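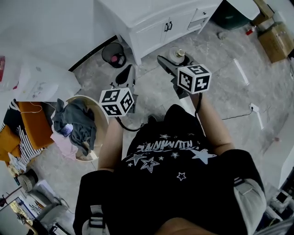
Speaker notes — Floors that last: choosing and caring for tile in small clinics and shops
Wavmont, 15 November 2018

Opening (slide 1)
Thank them for coming over from the other hall. Say that the talk runs 17 minutes and questions come after. The handout has the product list, so they don't need to copy it down.

Slide 2. Why floors get forgotten
Most owners pick a floor in one afternoon and live with it for 15 years. They look at color first and price second. Ask for a show of hands: who has the cleaning sheet for their own floor? Wait for the hands. Don't tease.

Slide 3. Real marble and marble-look
Gray marble patterns sell well because dust and scuffs hide in the veins. That also means spills get missed. Real marble etches when it meets vinegar, lemon or most bathroom cleaners. Glazed porcelain with a printed pattern doesn't mind them much, but the grout does. Explain the drop test: a little water in a corner, wait, see if the spot darkens. A dark spot means the stone needs sealing.

Slide 4. The Rurngate job
Ground floor, two treatment rooms and a hallway, 388 square feet. They mopped with dish soap every night. The soap left a film, the film held dirt, and the owner thought the tile had worn out. We stripped the film in January and kept the tile. The cost was 116 dollars in supplies. Pause here, people write this one down.

Slide 5. Grout
Narrow joints look better and are harder to fix. Show the sample board and pass it to the left side first. Tekin grout is what we used at Rurngate; say again that they don't pay us. Seal after it cures. Check the bag for the cure time — it differs by color.

Slide 6. Slip
Ask the supplier for the wet rating, in writing. A polished tile at a street door needs a mat long enough for both feet to land on it twice. Dedness had a mat half that length and got complaints all winter.

If short on time, skip slide 7 (underfloor heating) and go straight to the weekly routine.

Slide 8. Weekly routine
Dry sweep, damp mop with neutral cleaner, change the water when it goes gray. Rinse once a week. Felt pads under chairs, replaced when they flatten.

Questions. Someone will ask about steam mops. Answer: fine on sound porcelain, keep them off stone. Samples go back in the blue crate before the next speaker sets up.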